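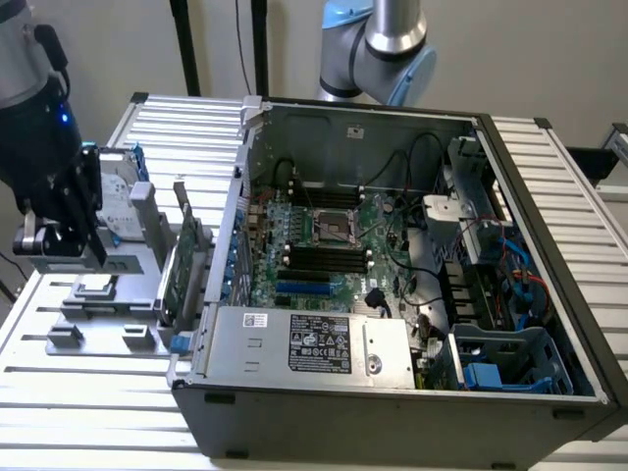
图1 整机装配工位，硬盘与扩展卡置于夹具座上

装配单元异常停机专题会议纪要

会议日期：2021年1月23日
会议地点：Clondix 装配实验室会议室
参会单位：Clondix 设备组、工艺组、安全组；Jandari（控制系统集成）；Hyvönen（夹爪供应方）
记录：设备组

一、议题

1. 整机装配工位黑色机械臂插卡过程中夹爪脱力、工件掉落的原因分析
2. 保护停止后协作臂未同步停机的安全问题
3. 恢复运行的条件及后续措施

二、情况通报

设备组通报：该工位用于台式机主机的硬盘和扩展卡装配。机箱卸去侧板后平放于铝型材台面，主板朝上，黑色机械臂从夹具座取件，银色机械臂在机箱后侧配合理线。故障发生时程序执行到扩展卡插入段，卡的金手指已接触插槽，尚未到底。控制器报接触力超限，黑色臂进入保护停止，随后夹爪张开，扩展卡倒向机箱内侧，碰到内存插槽的卡扣。报警至夹爪张开间隔300毫秒。

该段程序的力上限设定为30牛，日志记录的峰值超过上限。停机期间无人员进入工作区，无人受伤。扩展卡一角有压痕，已报废；主板经工艺组检查，插槽触点未见变形，暂不装机，单独存放。

银色臂在黑色臂停止后继续运行，走完当前轨迹段才停下。该臂当时距机箱后壁较近，未发生碰撞。

三、原因分析

1. 接触力超限
工艺组复测夹具座，扩展卡槽位相对示教位置有偏移，卡在插入时略带倾斜。槽位固定螺钉有松动，紧固力矩在上次更换夹具座后没有复核记录。插入段只监测竖直方向的力，侧向力不参与判断，倾斜造成的卡滞要到竖直力明显上升后才能检出。

2. 夹爪张开
Jandari 说明：保护停止触发后，末端工具电源按默认配置切断。Hyvönen 确认该型夹爪断电后不自锁，夹持力随驱动电流消失，指端受外力即可被推开。两方对此项责任划分意见不一。Jandari 认为集成前应由夹爪方提供断电状态说明，Hyvönen 表示说明书已列明。会议不就此作结论，由安全组调取交付文件后另行核对。

3. 协作臂未同步停止
两臂的急停回路已串接，但保护停止信号未接入联锁，仅通过上位机以通信方式转发。上位机轮询周期为500毫秒，转发存在延迟，且银色臂收到后执行的是段末停止。安全组指出，现行风险评估只验证了急停按钮，未覆盖单臂保护停止的情形，属评估遗漏。

四、讨论要点

关于保护停止后是否保持夹爪供电，安全组提出，若保持夹持，人员被夹时不易脱出；工艺组则关心掉件对主板的损伤。讨论后同意：保护停止时保持夹爪供电并维持当前位置，急停时仍切断，另在夹爪上加装手动释放装置，释放力由 Hyvönen 给出实测值后再定。

关于力监测，工艺组建议将上限直接下调。设备组不同意，理由是扩展卡正常到位时的插入力已接近现行上限，下调会造成大量误停。会议决定上限不变，增加侧向力判据，并在接触前增加低速寻位段。

关于机箱内线缆，设备组提出数据线和供电线走位不固定，可能刮碰夹爪指端。本次故障未见线缆干涉的证据，该项列入观察，不作为停机原因。

五、决议事项

1. 该工位即日起停止自动运行，只允许在手动低速模式下调试。责任方：设备组。
2. 保护停止信号改为硬接线接入两臂联锁，任一臂触发，另一臂立即停止，不再经上位机转发。责任方：Jandari。
3. 重新紧固夹具座，加装定位销，复测硬盘及扩展卡槽位并留存记录。点检表增加螺钉标记线检查。责任方：工艺组。
4. 提交夹爪断电、欠压、通信中断各状态下的夹持力测试数据。责任方：Hyvönen。
5. 修订风险评估，补充单臂保护停止、工件脱落两类工况，修订稿经各方会签。责任方：安全组。
6. 同型工位 Sturnolari 线暂未发现相同现象，但联锁接法一致，按第2项同步整改，整改前降速运行。责任方：设备组、Jandari。

六、恢复运行条件

决议第2、3、5项全部关闭后，由安全组现场验证。验证内容包括：分别在两臂上人为触发保护停止，确认对侧臂的停止响应；在夹持报废扩展卡的状态下触发保护停止，确认工件不脱落；触发急停，确认手动释放装置可用。验证期间台面不放置待交付主机。

七、遗留问题

1. 夹爪断电特性的交付说明归属，待文件核对。
2. 控制器日志时间与上位机时间相差2秒，本次分析为人工对齐，时钟同步方案由 Jandari 另行提交。
3. 长期措施中是否改用断电自锁型夹爪，待7月设备评审时讨论。

抄送：各参会单位、Sturnolari 线设备负责人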